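News from the Zirumari Robotics Club: the spring task is chosen
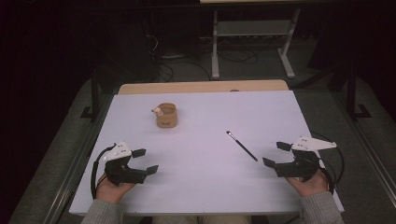 Fiachra Nic Aodha wrote to us after the last newsletter that the club should spend less time on racing vehicles and more on small things from daily life, because a brush or a cup is harder for a machine than a straight track. Many members agreed with her, and so the spring task is now decided. We will teach the arm to pick up a paintbrush and put it in a cup.

It sounds easy. A person does it without thinking, but the handle of a brush is thin, the weight is not in the middle, and the brush can roll when a finger touches it from the side. The cup is also light. If the brush arrives at a wrong angle, it pushes the cup away or turns it over.

The work is divided between 2 groups. The Sadlow group makes the demonstrations by hand, with one gripper for the left hand and one for the right. The Fodow group cleans the recordings and trains the model in the evenings, when the computers of the school are free. Until now we have 1361 recordings, and over 80 of them had to be removed. Most of these were removed for the same mistake — the person began to move before the recording was started.

We ask everybody who makes demonstrations to remember these points:

Open the fingers fully before you go near the brush.
Take the handle close to the metal part.
Move at a calm speed, also when you are on your twentieth try.
Write the number of the session in the green notebook, with your initials.

Mrs. Þórarinsdóttir has agreed to keep the lab open until seven on club days. Please bring back the key to her office and do not leave it in the door.

The club has 23 members at the moment, and new students are welcome at any time before June. You do not need to know programming to join the Sadlow group. A short introduction is given at the beginning of each meeting. For the Fodow group, some knowledge of Python is useful, and older members can lend you their notes from last year.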